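Folasade Adeleke on keeping brushes

1/29/24

Folasade Adeleke has taught Chinese calligraphy to adults in the back room at Hanrahan for two winters. Before that she ran a framing counter at Skonow, and she still measures most things by eye.

She began with a cheap set bought online, and ruined it. "I washed them and stood them in a jar with the hair upwards. Water went down into the glue. One morning I picked up a brush and the head stayed behind."

Her advice to beginners now is mostly about what happens after the writing stops. Rinse in cold water until it runs clear, squeeze lightly, shape the tip with your fingers, hang it up. She doesn't use soap. "People want to scrub. It's hair. Treat it like hair you can't grow back."

The class costs 100 pounds for the term and paper is included. Brushes are not. She tells people to buy one medium brush and leave it there until October, when the second course starts and the characters get bigger.

I asked whether a rack is worth the money, when a nail in a shelf would do.

"A nail does do. I used nails for years. But I like to see them hanging on something made for it." She prefers the old-fashioned sort of stand, dark wood with turned posts and carving at the top corners, and a row of pegs under the bar. 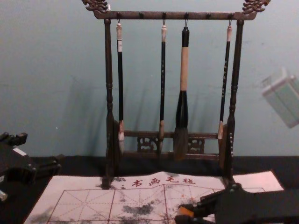 She is less patient about buying more brushes than you use. Kultemura, the supplier she orders from, lists 2,291 items, and she has asked her students not to read the whole catalogue. "You get somebody with a drawer full who can't do a straight horizontal stroke. I'd sooner they wore one out."

Large brushes are the exception. She thinks everyone should try one early, even badly, as it makes you move from the shoulder - small ones let you get away with just the wrist. They take longer to dry, though, and she won't let anyone put one back in its wrapper the same evening.

The next course has a few places left. Names go on the sheet by the door at Hanrahan.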